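电视柜周边收拾小记

搬到Muvcombe这边的小房子以后，客厅最容易乱的就是电视柜那一块。遥控器、小盒子、拆了一半的快递，什么都往上放，我忍了快一个冬天，终于动手了！

先说台面。我给自己定的规矩是柜面上最多留3样东西，其余的全进抽屉。抽屉里用旧鞋盒盖隔一隔就行，不用专门买收纳格（我买过一套Litholm的，尺寸差一点点，白花钱，气死）。电池、备用线、说明书分开放，线用扎带捆好，贴张小纸条写上是哪台机器的，下次找起来真的快很多。

再说屏幕。黑屏最显灰，别拿厨房纸擦，会留毛毛。我用的是眼镜布，微微潮一点，从上往下一道一道地擦，擦完再用干的那面过一遍。喷雾千万别直接往屏幕上喷哦。

然后是干活的桌子。要裁纸、刷胶、拆箱子之前，先铺一层塑料布，大号垃圾袋剪开也可以，皱一点没关系，完事一卷就扔。白纸板放在上面裁，碎屑看得清清楚楚。

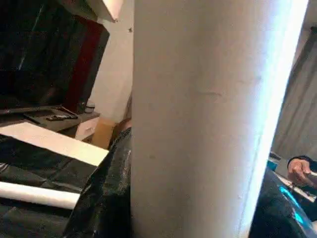 长的、圆筒状的东西最难放，平放占地方，竖着又老倒。我的办法是靠墙角立着，底下垫块防滑垫，大约80厘米以上的再在中间拿魔术贴绑一道。纸箱嘛，留4个够用的就好，压平了塞到柜子和墙之间，多的赶紧送去回收，不然越攒越多。

下回想写写鞋柜，那个更惨，等我先把里面的雨靴刷完。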